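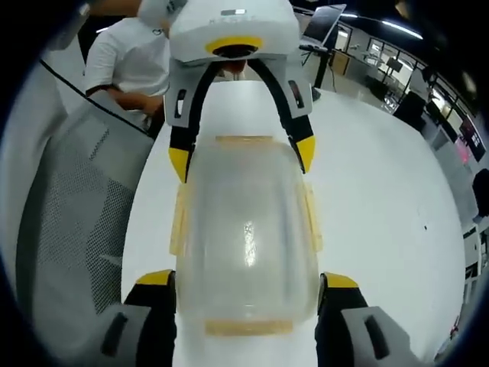 Fitting new finger pads to the hand gripper
28 May 2025
By Fadwa Ragab

Search this site Go

Quick one, written up between jobs. You need the gripper, two pads, a 2 mm hex key, isopropyl and a cloth.

1. Power off. Open the fingers by hand, gently - don't force the linkage.

2. Old pads out. Two screws each, from the back. Keep the screws, the new pads dont come with any.

3. Wipe the seats with isopropyl. Let them dry properly, 10 minutes is plenty.

4. New pads in, screws loose for now. Close the fingers on something flat-sided. A plastic tub is good, it gives a bit. Pads should sit flush against it, then nip up the screws. Not tight! Plastic threads.

5. Open and close 17 times. Sounds daft but it beds them in. Check the screws agian.

6. Rerun the width calibration in Skuner. Fully shut first, then fully open. Mine reads 3,087 at full open, yours will differ. Write it on tape and stick it in the lid of the case.

Tub slipping? Pads are greasy or one is in crooked. Back to step 3.

Printing your own - Osstead file, 34% infill, soft filament. Takes around an hour.

Contact | © Grosier Workshop | Back to top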